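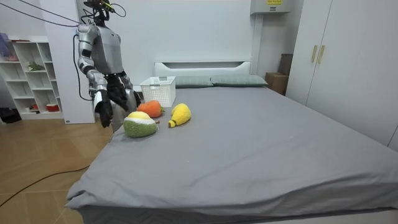

Section 3: Setting Up Your Dillura Bedside Sound Machine

Welcome to the part most folks look forward to, getting your Dillura settled in and making those nice soft rain sounds! Pick a spot for it before you plug anything in, and do think about how big your bed is. With a large bed like this one, and plush toys on it besides, we like a nightstand or shelf on the side where you lay your head, so the speaker isn't muffled by anything soft.

1. Set the Dillura on a flat, steady surface with the speaker facing the pillows.
2. Plug the small end of the cord into the back until it clicks, then plug the other end into the wall.
3. Hold down the moon button until the light turns amber (be patient with it, it likes a good long press).
4. Turn the dial to pick a sound, and start with the volume low. You can always nudge it up later.

Note: The sleep timer comes set to 195 minutes. To change it, see Section 4.

Caution: Never run the cord under a mattress or rug, and keep the machine out of reach of babies and toddlers.

If the light blinks red, unplug the cord, wait a minute, and go back to step 2.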